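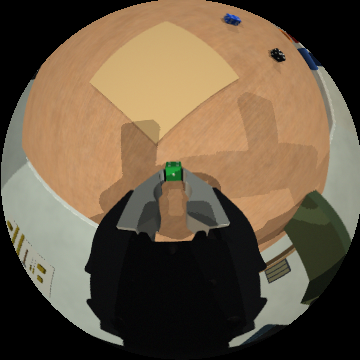
The quote from Hirkance came in at 3,047 pounds, and I had been told I could spend 3,000. I'd like to say the forty-seven was what annoyed me, but I have been buying kit for small workshops long enough to know that the number at the bottom of page one is only where the talking starts.

Some background for anyone who hasn't been following. We pack board games at Loradel. Short runs, fiddly parts, lots of little bags. Last July we had a very bad month with a game that needed coloured dice laid out on a card in the right order before the shrink wrap went on, and ever since then the word "robot" has come up at every planning meeting. Kenneth Mercado wants one. Jacobus Nel wants one even more than Kenneth does. I want to know who is going to fix it when it stops, and what we don't buy in order to pay for it.

The arm itself isn't in the 3,047. I'll say that again for the people at the back of our own office, who keep quoting the figure as if it were the whole job. We would be leasing the arm through Agbayani, monthly, with a minimum term that I think is too long. What Hirkance has priced is the gripper, the mounting plate, cables, one spare set of pads and a half day of somebody standing next to it. Option 2 on the same quote adds a second half day and a longer warranty and takes it to 3,630. No table. No guarding. No lighting. The camera is "to be discussed", and I have never had that phrase turn out cheap.

Before we sign anything we have been given the use of Drelumari, a simulator, so that we can try the dice job on a screen. Jacobus has built it up with a wooden table, a square board and three dice in green, blue and black, which is close enough to one of our layouts to be worth an argument. I've watched a fair bit of it now, standing behind his chair with a mug. 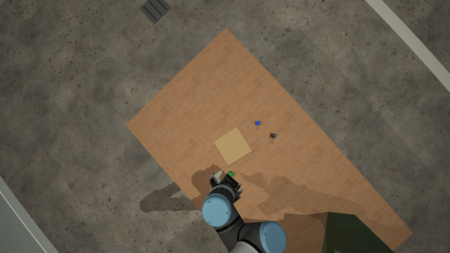 My first complaint is about space. Jacobus laid the thing out the way anyone would, with the parts where they looked right, and then we started asking where a person would stand. An arm doesn't take up the space of its base. It takes up the space of everywhere its elbow might go, plus whatever the safety assessment says on top of that, and our packing room has a pillar in it. I went in with a tape measure and some masking tape and marked out what I thought we'd need. We'd lose one packing bench and half of the next. A bench is worth something. It has a person at it most days, and it doesn't appear on anybody's quote.

My second complaint is about how parts arrive. In the simulator a die is on the table, you tell the arm to go and get it, and the question is whether it can. Fine. In our building dice come in sacks. Somebody has to get them out of the sack and on to the table, apart from each other, before the clever bit can begin. If that somebody is the same person who used to put them on the card, I can't see what we have bought. Kenneth's reply is that you get a feeder for that. So I asked Agbayani for the price of a feeder and they asked me how many sorts of part we run in a year, and when I told them there was a pause on the line.

I did ask for this to be put in writing in the plan, under costs, and it has been, with no figure beside it.

I should be fair about the simulator. I was expecting a toy and it's better than that. You can move the board and see what it does to the job, you can swap the order of the dice, you can look from overhead or from down by the gripper. As a way of having a disagreement without spending money I'd recommend it to anybody. Kenneth and I settled the question of which side of the table the board should go in one afternoon, and we'd been snapping at each other over that for a fortnight.

What worries me is what people take away from it. A simulated die weighs what you typed in the box. It has no burr left on the corner from the mould, and it isn't ever slightly greasy because someone had crisps at the bench. Our boards aren't flat either. They come off the pallet with a bow in them when the weather has been damp, and I've seen a stack where the top sheet rocked like a saucer.
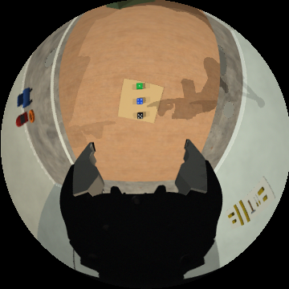
So for every result we get on the screen, I've asked that we write down next to it the thing in our own room that it leaves out. Jacobus thinks this is me being difficult. It's a column in a spreadsheet, it costs nothing, and when Hirkance come back with their next set of promises I'd like to have it open in front of me.

The other thing I've been pushing for is a proper list of what the money has to cover in the first year. As it stands mine goes like this: gripper and plate, arm lease, table that doesn't wobble, guarding, risk assessment by someone qualified to sign it, camera and a light that isn't our horrible strip light, feeder or a person, training for two of us so that it isn't all in Jacobus's head, spare pads, and then a lump for whatever we forgot. Kenneth put the lump at nought. I put it back. We have gone round that particular loop three times.

Pads are a good example, by the way. The quote has one spare set. I rang and asked how long a set lasts and was told it depends on the application, which I knew. I asked for the price of a further set and was told it would follow by email. It hasn't. It may be pennies, in which case somebody could just have said so.

And then there's the lease. If we take the arm on those terms and the dice game doesn't get reprinted, we are paying every month for a machine that knows how to put three cubes on a board. Yes, it can be taught other things. So can I, and I still haven't learnt the franking machine. Each new job is somebody's time, and at the moment that somebody also does our despatch.

I've put two questions to Agbayani that I'd suggest to anyone in the same spot. Can we have a shorter term at a worse rate? And can we see the arm running with parts we bring ourselves, in our own bags, on a day we choose? They've said maybe to the first. On the second they offered a video. I said I'd seen plenty of moving pictures of robots lately, thank you, and could we try again.

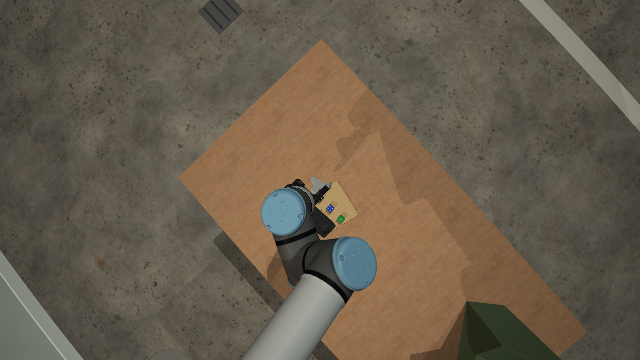 In the simulator: blue and green dice on the board, gripper at the corner.

Jacobus, having read a draft of this, wants it noted that he isn't claiming the simulator proves anything about cost. That's true, he hasn't. He uses it to work out reach and the order of moves, and he's careful about it. It's the rest of us who wander past, see an arm over a board and start talking as though delivery were booked.

Where we've got to, as of March 23, 2023, is that I haven't signed option one or the dearer one. I've asked Hirkance to split the half day out so I can see what the hardware costs by itself, and I've asked for the pads again. Kenneth is finding out about guarding. I've said I will go to 3,630 without a fight if the extra half day can be spent here, on our table, after we've had a few weeks of getting it wrong on our own – and if it has to be used on installation day I don't want it at any price.

If anyone reading has leased an arm for small mixed work and got out of the contract early, I'd be glad to hear what it cost you. Comments are open, and I do read them, even the ones from resellers.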